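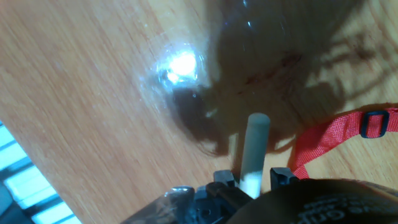
Week 4 handout: Finishing and caring for wood surfaces

Bring this sheet to the bench session on 14th August. Read chapter 9 first.

1. Film finishes and oils

A film finish (varnish, lacquer, shellac) sits on top of the wood. An oil soaks in and leaves little on the surface. Film finishes resist water better, but when they fail they have to be sanded back. Oils need more coats over the years and are easy to patch.
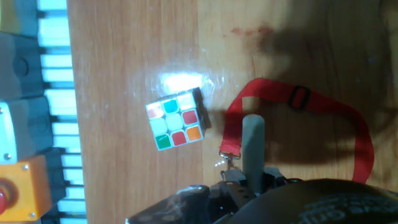
2. Sanding before the finish

Start at 100 grit for boards from the planer. Go through the grits in order and wipe off the dust between them. Always sand with the grain. Scratches across the grain hardly show on bare wood and show badly under a gloss coat.

Going up to 3000 grit is for polishing a cured film. On bare wood it closes the surface, and oil will not soak in evenly.

3. Gloss

High gloss shows every dent. To check a top, stand at one end with a lamp at the other and look along the surface. Mark low spots in pencil.
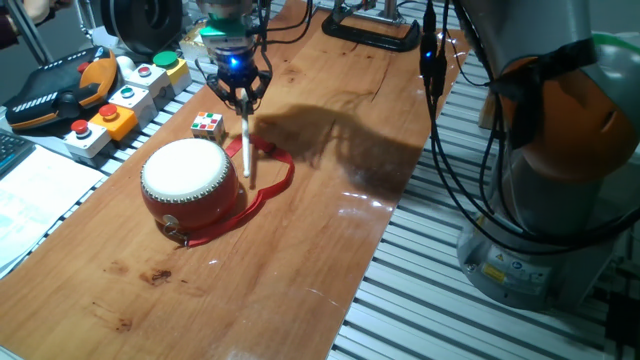
4. Rags

Oily rags can catch fire by themselves. Lay them flat outside to dry, or put them in the metal can with water.

Homework: problems 1 to 5, page 23.

Comments

Mathias Schwaiger: Does the grit order also apply to veneer?

Mihret Shiferaw: Yes, but start finer, 150 at least, and sand by hand. Veneer is thin.

Mathias Schwaiger: Thanks. Page 23 in my copy is the glue table. Is it the older printing?

Mihret Shiferaw: It is. Use the copy on the shelf.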